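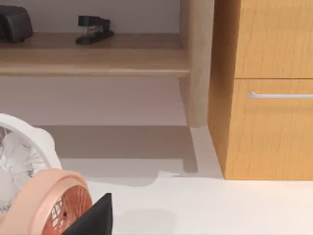 1/ moving out thread. did this three times in four years so here goes. typing on the bus, sorry in advance

2/ start with paper. not boxes, PAPER. leases, the deposit receipt, the walk-through sheet from the day you moved in. put it all in one folder and carry that folder yourself. mine went in the truck once and I didn't see it for 6 days

3/ read your lease for the notice part. mine said 32 days. who picks 32. I gave 30 like a normal person and paid for two extra days plus a fee

4/ the fee was $100 btw. for two days. I asked about it and got a copy of the lease with a yellow line drawn on it

5/ Hotavcombe (my old building, the brick one by the rail bridge) wants the notice on paper. email doesn't count. slid mine under the office door and took a picture of it halfway under

6/ boxes. don't buy them. grocery store, early, ask whoever is stocking. egg boxes are great, banana boxes have that big hole in the bottom so lay down cardboard first

7/ books in SMALL boxes. I know everyone says this. I still did one big one and the bottom went on the stairs. second floor landing, cookbooks everywhere

8/ movers – I got quotes from Jalali and Zuten. Jalali came by and looked at everything. Zuten did it over the phone and was cheaper until they added the stairs, then it wasnt

9/ ask about stairs. ask about the long walk from door to truck. ask if the clock starts when they leave their place or when they get to yours. write down what they say

10/ went with Jalali. two guys, on time, wrapped the couch without me asking. scratched one table leg and told me about it before I saw it. fine by me

11/ summer stuff is a pain in May bc you pack it and then it's 88 degrees that night. fans, shorts, the good water bottle – leave all that for last. same with the shower curtain

12/ someone asked about utilities. call two weeks out. power took five minutes, internet took most of a lunch break and they tried to sell me a bigger plan for a place I was leaving

13/ also on internet: return the box IN PERSON and get the slip. I mailed one back in my second move and got billed for it until fall

14/ cleaning. the oven takes longer than you think. do it the night before, not the morning of. I was scrubbing a rack in the tub with the truck outside

15/ nail holes: the little tub of white filler and an old gift card. then look at it in daylight. my walls were not white, they were sort of cream, so I had a bunch of tiny white dots lol

16/ deposit was $1,000. got back all but the fee from post 4. the move-in sheet saved me, they tried to charge for a cracked tile that was already on it with a date and everything

17/ if you don't have a move-in sheet, take video now. today. walk room to room, open the closets, run the taps. send it to yourself so there's a date on it

18/ change of address – do bank, job, license, then the mail forward. I forgot the pharmacy. and the dentist. and the library, who were nice about it

19/ Skillance (the evening class place where I do bookkeeping) kept sending my stuff to the OLD old address. two moves back. turns out there's a second address field under billing. check for that everywhere

20/ first night bag: sheets, charger, toilet paper, one pan, soap, a box cutter, snacks. and a lamp!! my new bedroom has no ceiling light and I unpacked in there by phone

21/ label the SIDES of the boxes. if you label the tops you can't read any of them once they're stacked. write the room and one thing you'd go looking for. "kitchen, coffee" is plenty

22/ oh and measure the couch. then measure the door. then the turn in the hallway, that's the one that gets you. ours went in standing on end with the feet off

23/ somebody wanted my list with the phone calls on it, it's in my notes and its a mess, will clean it up and post tonight

24/ ok my stop. more later if I remember anything. May 31, 2018 and I still have four boxes taped shut in the hall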